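Gerine
@gerine_writes
09/09/2024

I moved to a new flat in June and I want to write down what I learned about living in a small place. It will be a long thread, sorry. English is my third language, so please be patient with my articles.

First the facts. The old flat had three rooms and a cellar. The new one has one room, a kitchen where you cannot open the oven and the door at the same time, and no cellar. The rent is lower and the street is quiet. I sleep better than before.

I started to sort my things four weeks before the move. This was too late. If you have lived in one place for 12 years, please start at least two months before. You will find things in the last cupboard that need a decision, and on the last evening you have no decisions left in your head.

The books were the worst. I own a lot of dictionaries, because I translate manuals and leaflets for my living. Paper dictionaries are heavy and I open them perhaps twice in a year. I kept two. The others went to the language school in Dralden, where they were very pleased, or very polite.

About clothes I have less to say. I kept what I had worn in the last winter and the last summer. One coat I kept without wearing it. It was expensive and I am still a little angry with it.

The moving firm was called Lobo. They came at half past six in the morning, which I had understood as half past seven. In my first language "half seven" means 6.30. In British English it means 7.30. I have explained this difference to clients many times. I opened the door in pyjamas.

They were fast and friendly and they broke one lamp. I would take them again.

Now the small flat itself. My first mistake was to buy furniture before I had lived there. I measured everything carefully and ordered a shelf from Flasareck, the shop near the bus station. The shelf fits to the wall exactly. But it stands in front of the only socket on that side.

So my advice is: live two or three weeks with boxes. It is ugly, but you will learn where you put your keys when you come in, where you drink your coffee, where you leave your bag. Then buy the furniture for these places.

The second mistake was to store things by what they are. All papers together, all tools together, all medicines together. This looks very logical and I was proud. But I need the scissors in the kitchen and the tape at the desk, and every day I was walking with one of them in my hand.

Now I store things by where I use them. There are two pairs of scissors in this flat and I don't feel guilty.

A reader asked me last week about boxes with lids or without. Without, for everything that you touch every week. A lid is one more movement, and then something is put on top of the lid, and after this the box is closed for ever. With a lid only for things that must stay clean, like winter bedding.

Also please don't buy many boxes at the beginning. I bought nine beautiful grey ones with a place for a label. Six of them I gave away. The cheap things with open tops are in use every day.

Labels: I am a translator, I love words, I wrote labels for everything. After one month I did not read them any more. For me colour works better than words. I know that some people are the opposite, and some people do not see certain colours well, so try it with two or three things before you change the whole flat.

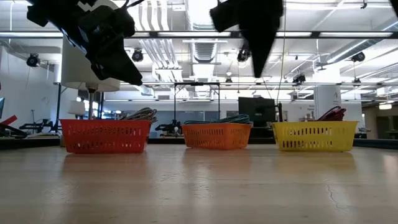
The question of cables deserves a post for itself. I had a drawer in the old flat where every cable went since my student time. Before the move I took them all out and tried to say for each one what device it belongs to. For most of them I had no answer.

My rule now: if I can name the device and the device is still in my home, the cable stays. If I can name the device but I don't have it, the cable goes. If I cannot name it, it waits for three months with the date on a paper. My three months are finished soon and I have not needed a single one.

Old cables don't belong in the normal rubbish. In my town the recycling yard takes them for free, and two of the larger shops have a container at the entrance. Look on the page of your own town, it can be different where you live.

Kitchen. I had four pots and now I have two, one big and one small. The middle ones I don't miss. I do miss the big baking dish, which went to my sister, and which I have already borrowed back two times.

If you have a very small kitchen, look at the height. Over my door there was half a metre of empty wall. Now there is a board with things for which I need a chair: the preserving jars, the cake tin, the spare light bulbs. I climb up there maybe once in a month.

Cleaning is the great surprise. The whole flat takes forty minutes with the windows. In the old place I was cleaning on Saturday until lunch and then I was in a bad mood. Now I put on a radio programme and when the programme is over, I am also ready.

What is difficult: guests. I can have two people at the table, and with three somebody sits on the bed. In the beginning I was ashamed of this and I invited no one. Then a friend came with her own folding stool under her arm, and it was a very nice evening. The stool still lives here, behind the door.

Working from home in one room is also not easy. The desk is always in my view, also when I am in bed. I bought a plain cotton cloth and in the evening I put it over the desk with everything on it. My neighbour does this with her parrot. It helps me to stop, and I recommend it.

Somebody will ask about money, so I say it now. I sold a wardrobe, a bicycle which was too big for me, and a set of garden chairs. The wardrobe took the longest. Eleven people wrote to me and asked if it is still available, and one person came. Sell large things early and take the first fair offer.

The small things I did not sell. I made a box with "please take" and put it at the front door of the old house on three dry evenings. Ask your landlord before you do this, some of them do not like it.

I also want to correct something from my thread in spring. I wrote that one should photograph sentimental things and then give them away. For letters and children's drawings I did it and I regret two of them. A photo on the telephone is not something I ever open. Keep one shoe box for such things and let it be full.

And for the people who are moving now: pack one bag as if you go to a hotel for two nights. Towel, soap, charger, something to eat, your documents, toilet paper. Carry this bag yourself. Mine was in the van under the mattress, and I washed my hands with shampoo for two days.

Next time I will write about the balcony, which is one metre deep and has full sun from noon. The tomatoes did well, the mint did too well, and the basil I prefer not to discuss yet. If you have questions about the move or about selling furniture, write them under this post and I will answer in the evening, after work.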